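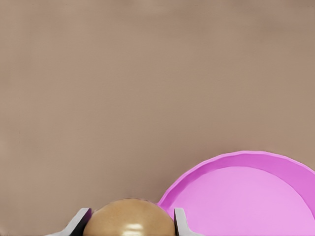 Garment Construction 1: Course Handouts

Session 9. Buttons and buttonholes on a shirt front

Read before the Friday class. Bring the finished front placket from the last session, matching thread, a seam ripper and a scrap made up of the same layers as the placket (two of fabric, one of interfacing).

1. Buttonhole length

The cut opening equals the diameter of the button plus its thickness. A flat button 14 mm across and 3 mm thick needs an opening of 17 mm. The bar tacks lie outside this measurement. For a domed or ball button, wrap a strip of paper round the widest part, mark where the ends meet, flatten the strip and take half the marked length.

Machines with a sensor foot measure the button held in the back of the foot. The allowance for thickness is fixed on most of them, and thick buttons will come out tight. Set the length by hand in that case.

2. Direction

Shirt plackets take vertical buttonholes. The collar stand takes a horizontal one. Jackets and coats take horizontal buttonholes throughout, starting 3 mm beyond the centre front line towards the edge, so that the shank sits on the line when the garment is closed.

3. Spacing

Place the bust-level button first. Work up and down from it at an even distance. On the class pattern the placket measures 61 cm and the spacing is 9 cm, with 7 cm left clear in total between the top and the hem. Mark on the right side with chalk or a thread tack. Do not use a heat-erasable pen on the Clustari cloth.

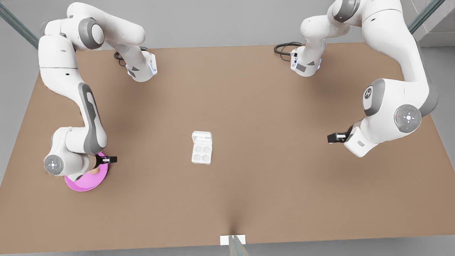 Buttons for a shirt come in at least two sizes, since the collar stand and cuffs may take a smaller one than the front. Measure each against a ruler and separate them before marking, as a difference of 1 mm is hard to see once they are mixed. A small tray with four round wells, like the white one in the middle of the table in the picture, is well suited to this: front, collar, cuff, spare. Sew a spare of each size to the side seam allowance, below the waist.

4. Stitching and cutting

Stitch a full test on the scrap. Check that the two rows are of equal density and that the gap between them is clear of thread. Work from the hem buttonhole upwards. Put a pin across each end inside the bar tack, then cut from each end to the middle.
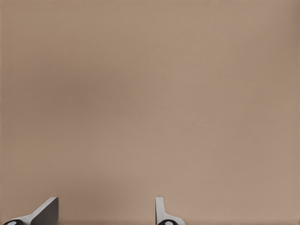
Should the buttonholes be cut before the buttons are sewn on?

Cut them first, close the placket with the centre front lines matched, and mark the button positions through the openings.

5. Sewing on

Use a doubled thread, 20 cm long after doubling. Lay a pin across the button to form the shank, make four passes through each pair of holes, remove the pin and wind the thread under the button. Fasten off on the wrong side.

Samples go in the folder marked Lagman. Questions on fit to Kristine Dagdag.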